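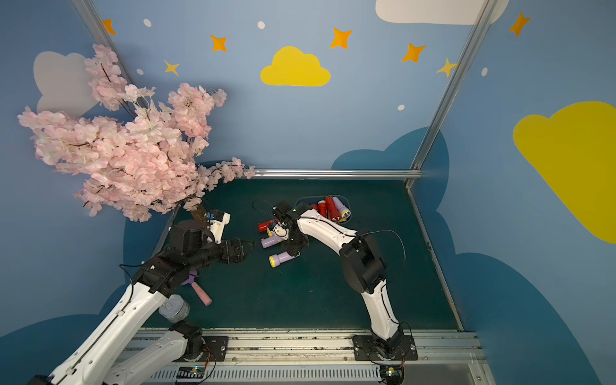
Home | Features | Households | Archive | Subscribe

Flashlights are among the least considered objects in the American home. They are bought before a storm, placed in a drawer, and forgotten until the power fails. Small models in particular tend to accumulate, and a cluster of them scattered on a dark mat, with painted clouds and stars behind, gives a fair impression of what many families find when they finally empty the drawer. The Weltholm Institute for Home Safety has made that drawer the subject of its current household program.

The program began in March in the town of Clutavham, where residents were invited to gather every flashlight they owned and sort them on one surface. The average household produced five. Roughly 50 homes took part, and the most frequent problem was old batteries left inside the case.

The Institute recommends that each light be opened and its contacts inspected. A white or green crust indicates leakage. Light deposits can be removed with a cotton swab and a little vinegar, but a case that has swollen or split should be discarded. Batteries of different ages should not be combined.

Placement is the second concern. The Institute advises keeping two lights on every floor, one by the bed and one near the stairs. The remainder may go to the car, the basement, or a neighbor who has none. Households with children are encouraged to let them choose a light of their own and learn where it is kept.

Participants at the Griffiths Street branch library also received a printed card on which to record the date of each battery change. The card is meant to be taped inside a cabinet door. A second round of sorting sessions will be held at the Savon Community Hall in the fall, and registration is handled at the front desk of either building.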